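The Rollbridge Folding Side Table, After a Summer of Use
By Renji Hayashi
July

I bought the Rollbridge because my old side table finally gave up, and I was tired of eating lunch off my knees on the porch. 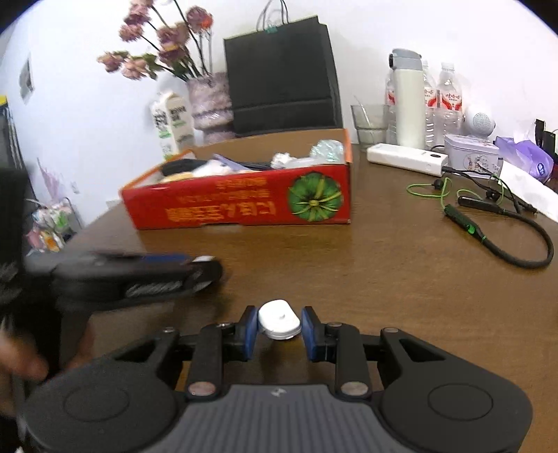

It cost me $105, which felt like a lot for something that folds flat and lives behind a door (my sister still brings this up). Setting it up takes maybe a minute once you get the knack of the hinge. The first few times I pinched my thumb, and I'd like a word with whoever wrote the instructions, all 6 pages of them, with the one useful drawing on the last page!

The top is bigger than I expected. Two dinner plates and a pitcher fit fine, and I've had a whole jigsaw puzzle going on it while the kids played cards at the other end. It wobbles a little if you lean on the corner. On the deck I fold up a bit of cardboard and stick it under one foot, and inside on the rug I don't notice.

Cleaning is easy. I spilled soy sauce and left it overnight, and it wiped right off in the morning. Hot mugs are another story. I have one pale ring already, so get coasters.

I also tried the Mirnden at a friend's place in Drenthorpe. Nicer legs, but it weighs 42 pounds and I am not hauling that up the stairs every weekend. The Rollbridge I can carry in one hand with the groceries in the other.

Would I buy it again? Yes, though I'd wait for a sale. Mine was 15 percent off two weeks after I paid full price, and I'm still a bit sore.

Recent posts
Abubakari Stacking Stools: Six Months In
Which Porch Rug Holds Up in the Rain?
Fixing a Sticky Drawer with Candle Wax
My Favorite Cheap Reading Lamp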